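Teaching by Hand, Week Two: The Soft Stuff

I finally moved on from wooden blocks, and I have been grinning about it ever since.

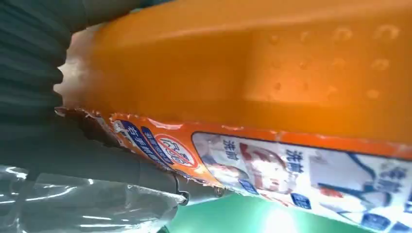
Showing a robot how to pick something up is so much more fun when the something fights back! For these sessions I drive the arm by remote control, with a little handheld lever that opens and closes the gripper, and every run gets saved so the model can learn from it later. Blocks were easy. You squeeze, you lift, done. Packages are a whole other sport. The orange one with 洗脸 ("wash face") printed along its label is my favorite of the bunch, and also the one that taught me the most about where to grab. I went for the end with the ragged edge, one ribbed finger pressing right up against it, and you really have to slow down for that. Close too fast and all you've taught the robot is how to shove things across the mat.

Henrike Reuter got me into all this. She runs a small workshop over in Pendville and watched me do my first few runs with a very patient look on her face. Her advice was to stop correcting myself so much. If I wobble, back up and try again, the robot learns the wobble too — so now I plan the whole move in my head before I touch the lever. It feels a bit like lining up a corner on my old Wilier. Look where you want to end up and let your hands follow.

So far I have 563 good runs saved, and I want 650 before I start training again. The last batch went to the model I call Gota (the one before it was Görtz, may it rest), and Gota already does this lovely little pause before it closes its fingers. I do that! I had no idea I did that until I saw it copied back at me.

Things I still want to sort out: my wrist gets tired after two hours, shiny wrapping throws glare right into the wrist camera, and I keep favoring the left end of everything. Tomorrow I'm going to make myself grab from the right for the whole morning and see how clumsy I get. More when I hit 650!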